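Notes orateur — Entretien des pinces à main, atelier Cudby

Diapo 4. Rappeler le périmètre : la pince seule, hors logiciel Vidovura.

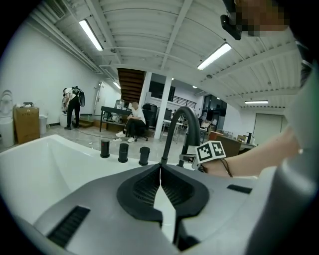

Contrôle des doigts toutes les 200 prises. Trois points : jeu latéral, état des patins striés, parallélisme à la fermeture. Patin usé — on remplace la paire, jamais un seul côté.

Nettoyage : chiffon sec, fentes du carter à l'aspirateur. Pas de soufflette, la poussière part vers le codeur.

Remontage : 4 vis, couple de la fiche Sodus. Refaire ensuite le zéro d'ouverture, pince à vide, puis 60 cycles à blanc.

Marqueurs : un cube rayé se change entier. Recalibrer après.

Enchaîner sur la diapo 5 (stock de patins, commande Delacroix de mars).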